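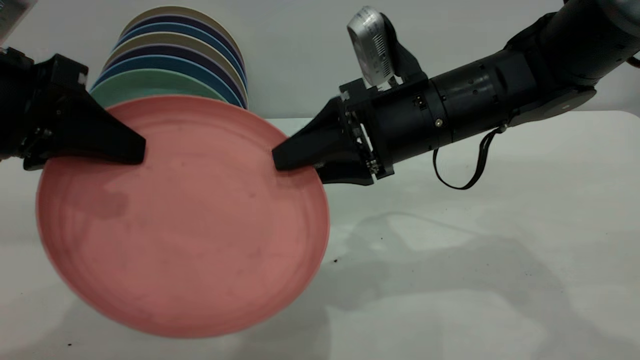 Putting away plates is a poor test of strength and a good test of almost everything else a household robot has to do. The weights are small and the paths are short. The difficulty sits in the few millimeters where a finger meets a rim. At the bench setup shown here, two black grippers share one round pink plate, each pinching it along the upper edge, while a stack of beige, blue and other colored plates leans on edge behind it. The plate is tilted, so its weight hangs below the two contacts and any difference between the arms shows up as rotation. A person corrects for that without noticing. A controller has to be told, or has to learn, that the left hand and the right hand are holding the same object.

The question of whether machines can do chores yet is usually answered with video, and video is a weak form of evidence. A clip records one attempt. What a buyer needs is the failure rate over a long run, the time per item, and the cost of the failures. Very few groups publish all of these. Of those that publish any, the plate task has become a common choice, partly because plates are cheap and partly because the result is easy to score. The plate is in the slot or it isn't.

Ivoria, a small developer of two-arm workstations, ran such a trial in September. The company logged 3,000 plate transfers, lifting one plate at a time from a leaning stack and setting it in a rack. It counted 913 attempts that needed a second grasp, a human reset, or both. That puts first-try success just under 70 percent. The mean cycle for a clean transfer was 108 seconds. A hotel dishroom worker moves a plate in a second or two, and moves several at once.

The breakdown of the 913 is more useful than the total. The largest group was separation failure. Plates in a stack touch over a wide area near the foot, and the gap at the rim can be narrower than the fingertip meant to enter it. The gripper either wedged between two plates and lifted both, or slid off the front one and pushed the stack back. The second group was slip during the lift, most of it in plates with a glossy finish. Dropped plates were a small share, and Ivoria used unbreakable ware throughout, so the log says little about what a china cabinet would suffer.

Fingertip shape accounts for part of this. A narrow finger enters a small gap but gives a small contact patch, and a small patch resists twisting badly. Adding a second arm is one way around the problem. Two pinches set well apart on the rim control the angle of the plate in a way that one pinch can't. The price is a second set of motors, a second set of cables, and a planning problem in which each arm is an obstacle to the other. Massawe, which sells single-arm cells to commercial kitchens, takes the opposite route and uses a suction cup on the flat of the plate. Suction works well on clean, smooth ware. It loses its seal on food residue and on textured glazes, and Massawe's own installation guide calls for a rinse station upstream.

Sensing is the other half. A camera carried at the wrist gets a close view of the rim during the approach, then loses much of that view once the fingers close and the plate fills the picture. From that point the system relies on motor current, finger position, and whatever fixed cameras are available. Force sensing at the fingertip would help, and the parts exist, but they add cost and they wear. Grellinard offers a tactile pad for parallel grippers with a rated life of 90 hours in contact with ceramic. In a dishroom running two shifts, that is a replacement every week or so.

The shop floor is in better shape, for reasons that have little to do with the robots. Parts arrive in trays. Lighting is fixed. The same item comes by all day, and an engineer can cut a fingertip to match it. At the Jirkeck plant, a pair of arms loads stamped covers into a washing frame, a job with much the same geometry as racking plates. The covers are identical and come spaced on pegs, so the separation problem never comes up. The spacing was paid for in fixtures, and the line has to be refitted when the cover changes.

No kitchen cabinet has pegs of that kind, and most hold three or four patterns of plate bought years apart. Ivoria plans to repeat its trial with mixed diameters and with bowls in the stack. The company has not set a target rate. It has said that cycle time will be reported separately for first grasps and for recoveries, which the earlier log combined in its overall average.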